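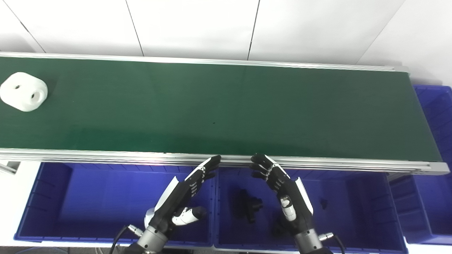
Relatório do grupo 19 – transporte e recolha de peças numa esteira de bancada

Autores: Archana Tomar, Ryota Takagi e Precious Coetzee
Entrega: 1 de julho de 2025

## 1. Objetivo

O trabalho consistiu em preparar uma linha curta para levar blocos brancos de uma ponta à outra da esteira e juntá-los numa caixa. O projeto recebeu o nome de Dustimlow e continua a montagem que a turma anterior deixou a meio em março.

## 2. Esteira

A estrutura tem perfis de alumínio dos dois lados e uma correia verde-escura. O perfil tem ranhuras, o que permitiu fixar os apoios sem furar nada. O comprimento útil medido foi de 982 mm, e não os 916 mm indicados no desenho que recebemos. Corrigimos o desenho e guardámos a versão antiga em anexo.

A correia mostra bem qualquer sujidade. Passámos um pano seco antes de cada série – a professora Kimie Hattori pediu que isto ficasse registado como passo do procedimento.

## 3. Peças e caixa

O bloco é branco, em forma de cubo, com as arestas arredondadas e furos redondos em mais de uma face. Escolhemos esta forma porque assenta bem na correia e não rola. A orientação dos furos não foi controlada nesta fase.

A caixa é de plástico azul e fica no chão, à frente da esteira, junto a uma perna de suporte. Experimentámos primeiro uma caixa mais baixa, com 270 mm de altura, mas as peças batiam no rebordo.
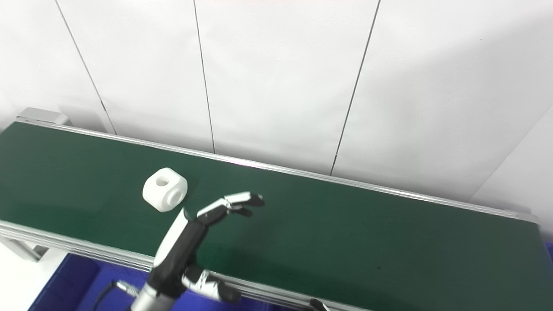 ## 4. Resultados e problemas

As peças pousadas perto da calha mais próxima chegaram a encostar ao alumínio e a rodar. Pousadas a meio da correia, seguiram direitas. O Ryota propôs marcar uma linha central com fita, mas a fita descolou na segunda série e desistimos.

Falta medir a velocidade com carga e repetir o ensaio com a correia mais esticada.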